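Questions people ask me about the April letter chain

What is it, in one breath?
Eleven of us write one long story by post. Each person gets the pages so far, adds two sides of A4 by hand and sends the lot on to the next name on the list. I type it all up and put it on this blog when it comes home to me.

Where did the idea come from?
My friend Urmila Nautiyal and I used to do it at school with folded paper, mostly during geography. We wondered if it would work with grown-ups and stamps (it does, only slower!).

Can I read the earlier ones?
Yes, both are in the archive. The first is called Drevmont and the second is Gamage. Start with Gamage, it has a plot.

Do I have to be a proper writer?
Goodness, no. Lutfa Pramanik had never written a story before she joined and she gave us the drowned post office, which everyone still goes on about.

Are there rules?
You can't kill off a character somebody else invented unless you write to them first and they say yes. Glenys Gilchrist has refused me twice. Apart from that, please write in ink and leave a margin.

How long do I get?
Four days from when it lands on your mat. Send me a message if you're stuck and I'll swap you further down the list.

How do you keep the pages safe at your end?
In a plastic box with a lid, on top of the wardrobe. I scan each page the day it arrives as well.

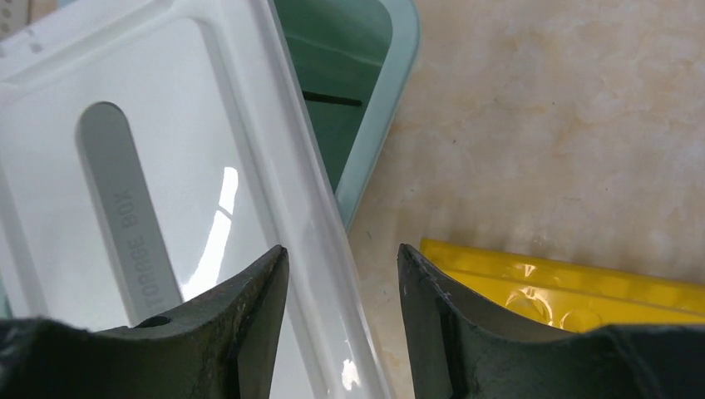
White lid, rounded corners.

I clicked on part seven and got a 404. Is it lost?
No, I renamed the page and broke my own link. Try it from the archive list instead.

How do I join?
Leave a comment with your first name and a way to reach you. I'm starting the next list once Vasanthi Bepari sends back the ending.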